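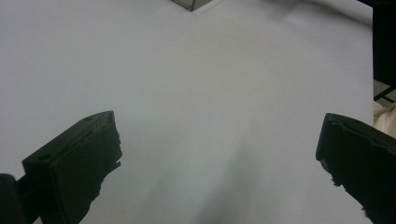 Walelgate Hand-Held Gripper Kit
Sold by Flillow

Home > Kits > Grippers > Walelgate

Item number: 2042
Availability: In stock
Page updated May 7, 2022

The Walelgate is a two-finger gripper you hold and work by hand. It carries a camera that looks out over the fingers, so you can record a task at a bench and use the footage later when you set up an arm. It is made for people building at home or in a shared workshop. You print the plastic parts yourself and we supply the rest.

The fingers are black blocks with pads on their inner sides. They open and close together from one trigger, and the camera sees both of them and the work surface in the gap. A plain, light-colored surface gives the clearest view of the fingers and whatever you are picking up.

What is in the box
Linear rail and carriages
Trigger spring, plus one spare
Screw and insert pack
Pad material, black, one sheet
Camera plate
Printed assembly guide

What you need to supply
Printed parts (files are linked in the order email)
A camera that fits the plate
Hex keys, small flat file, sharp knife
Soldering iron for the heat-set inserts
Contact adhesive for the pads

Specifications
Fingers: 2, moving together
Opening: 70 mm between pads
Finger mounting: 4 screws
Printed parts: 6
Finger color: as printed, black recommended
Pads: glue-on, replaceable
Power: none for the gripper, the camera runs on its own supply

Printing the parts
Print the fingers lying flat with the holes facing up. Do not use support inside the holes. Clear them with a drill bit turned by hand if the screws are tight. Matte filament is better than glossy for the fingers. Glossy parts throw highlights that move around in the recording.

The body prints in one piece and takes the longest. It will fit on most home printers if turned corner to corner on the bed.

Assembly
1. Set the inserts into the body and let them cool.
2. Slide the carriages onto the rail. Keep the end stops on until the rail is screwed down.
3. Fit the trigger and spring. The trigger should return without help.
4. Screw the fingers to the carriages. Leave the screws slightly loose, close the fingers so the faces meet, then tighten.
5. Cut the pads, glue them on and leave them overnight.
6. Fit the camera plate last. Tilt it until both fingers show.

About the pads
The pads are a wear part. The inner edges get rough and ragged, and small bits can stand out along the side. A ragged edge does not affect large or soft items much. For thin items such as cards or washers, trim the edge or fit new pads. Peel off the old pad and scrape the glue away before fitting the new one. Do not glue a new pad over an old one.

If you plan to compare recordings made on different days, use the same pads for the whole set or change both sides at once. A new pad on one side only will shift the grip off center.

Works with
The finger screw pattern is shared with the Fagerlund bench arm, so the same fingers can be moved from the hand-held body to the arm. The Dokau wrist adapter is needed for this and is sold separately. Older Dokau adapters without the locating pin will fit but need to be lined up by eye.

Questions about this item

Can I use it left-handed?
Yes. The trigger is in the middle. The camera cable can leave from either side.

Does it come assembled?
No. We stopped selling the assembled version in October.

Can I get the pad material on its own?
Yes, by the sheet, under Spares. One sheet covers both fingers with some left over.

Will it pick up glass or clear plastic?
It will grip smooth items if the pads are clean. Wipe them with a damp cloth and let them dry first.

Returns
Unused kits can be sent back in the original box. We cannot take back pad sheets that have been cut.

Related items
Pad material, black, sheet
Dokau wrist adapter
Trigger spring, spare
Insert and screw pack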